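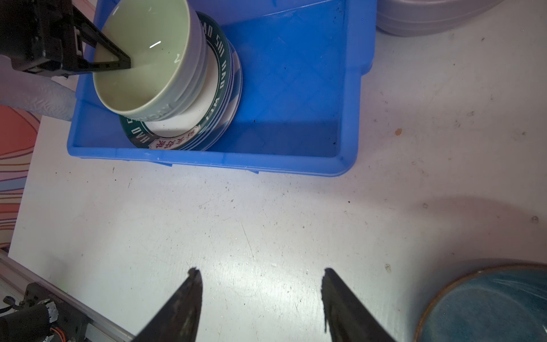 Lecture 7: Grasping nested dishes from a wrist camera
Noemi Piras
2021-01-15

These notes cover the perception and planning layers of the tabletop clearing exercise. Control of the arm itself was treated in the previous two lectures, and you are expected to have a working joint impedance controller before the lab. The code lives in the Zorport repository under clearing/. Use the June branch; the main branch has a different message format for grasp candidates.

7.1 Why nested dishes are hard

A bowl sitting on a stack of plates is two problems for the segmenter. The rim of the bowl is a clean closed curve, and most detectors find it. The plates underneath show only as a crescent between the bowl wall and their own rim, and a detector trained on whole plates will often merge that crescent with the bowl. Printed rims make this worse in one way and better in another. Lettering adds strong edges that have nothing to do with the shape of the object, but a dark green rim against a white center also gives a color boundary that can be fitted with an ellipse.

Glazed ceramic reflects the room lights. In the depth image a highlight on the inside of a bowl usually appears as a hole or as a spike of wrong values. Do not fill these holes by interpolation before the rim fit. Mask them, fit the rim, and then fill from the fitted model.

7.2 Frames and calibration

We use three frames: base, wrist and camera. The wrist-to-camera transform is fixed and is read from a file at startup. If you remount the camera, rerun the calibration with 30 poses and check the residual before doing anything else. A rotation error that looks harmless at the wrist becomes a missed rim at the end of the fingers.

Gripper fingers are in view for the whole approach. The Plarnik segmenter applies a fixed mask for its own fingers, drawn at full opening. When the fingers close, the mask is wrong. Corrado Carbone's patch draws the mask from the current finger width, and it should be used for this lab.

In a two-arm cell the second gripper also enters the view, and a fixed mask cannot cover it. Project the other arm's finger meshes into the camera using its joint state and drop those pixels. Both joint states must be stamped by the same clock. With a stale stamp the mask trails the gripper, and the uncovered pixels come back as a small dark object that the planner tries to avoid.

7.3 Rim grasps

For a bowl we take a rim grasp: one finger inside the wall, one outside. A candidate is defined by four values:

theta – angle around the rim, measured from the base x axis
depth – how far the fingertip goes below the rim
tilt – angle between the approach direction and vertical
width – finger opening on approach

The sampler returns up to 216 candidates per bowl. Each is scored for clearance, reachability and expected contact area, in that order. Clearance is a hard test. A candidate whose outer finger would touch the tray edge or a cloth lying over it is removed, whatever its other scores.

Cloth deserves a separate note. It has no useful shape model and it moves when touched. Treat it as a height map with a margin added on top, and do not try to plan through it.

7.4 Contact detection

The inside finger normally touches first. We detect this from the external torque estimate, low-pass filtered, with a threshold set per arm. On contact the planner stops the descent, records the finger pose and updates the bowl position before closing. Skipping the update pushes the bowl sideways across the plate below it – a common cause of failed lifts in last year's logs. Of the 824 attempts in that set, the failures are labeled by hand and can be filtered with the field fail_type.

7.5 Lab task

Write a function that takes a segmented bowl and a list of obstacle meshes and returns the candidates sorted by score. Run it on the recorded set first, then on the arm with Kgomotso Venter or Floarea Hodoroagă present. Hand in the code, the calibration residual and one plot of score against theta. Label the axes.

Reading for next time: the Flolholm planner manual, chapters on time scaling and shared workspaces.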